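Wike Soft Goods: README

Contents of this folder

Wike is a collection of pictures and short notes about household fabric things: cushions, bolsters, folded throws, rolled towels, socks, stuffed bags. It covers how they look when they are put away, stacked, squashed together or left on a chair. The notes were written at the same time as the pictures were sorted, so the wording is a bit uneven between the early batches and the later ones.

There are 120 entries in this release. Each entry has one picture and one note. The notes are plain text, British spelling, one paragraph each.

What changed in version 2

36 entries were rewritten because the old notes named the fabric (cotton, jersey, fleece) when the picture gave no way of telling. They now say "fabric" and leave it there. The colour words were also brought into line. "Charcoal" is used for anything between mid grey and black, and "pale grey" covers the off-whites that lean cool. The Didon batch kept its own colour words — it was finished before the list was agreed and has not been redone.

10 entries were taken out as near repeats. Their numbers have not been reused, so expect gaps.
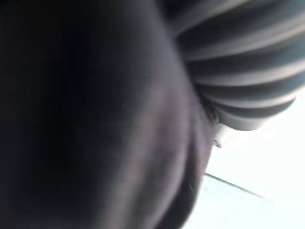 Pattern is noted separately from colour. The values are plain, striped, checked, spotted and other, and an entry may have more than one if two things are touching. Stripes get an extra line in the note saying whether they run straight or bend, as that is often the best clue to the shape underneath. Dark and pale grey bands that curve in parallel arcs, closing up a little towards one end, go down as "striped, bent, rounded form". The note stops short of cushion or rolled garment unless more of the thing is showing. A dark shape next to it with no readable surface is entered as "dark, unidentified" and the pattern field is left blank.

Fields

entry: number, no leading zeros
batch: Vorkance, Didon or Waltar
pattern: see the paragraph on pattern
shape: flat, folded, rolled, rounded, heaped, unknown
contact: yes if two or more things touch, otherwise no
note: free text

Blank means not known. It does not mean no.

Known problems

Focus varies a lot. Close things are often soft and the weave can't be made out, so please don't use this set for anything that depends on texture. The Vorkance batch is the worst for this and Waltar the best.

"Rounded" and "rolled" get mixed up. If only part of an item shows, rounded is the safer choice, and most of the older rolled entries ought to be checked against that rule.

Greys shift under warm lamps. Some of the mauve-looking greys may well be plain grey, and the colour words follow what the picture shows with no correction made.

Contact was added late. In the Didon batch it was filled in from the notes alone, without going back to the pictures.

Corrections

Send the entry number, the field and the new value. Changes to notes are collected and go into the next release together — single fixes are not put out on their own.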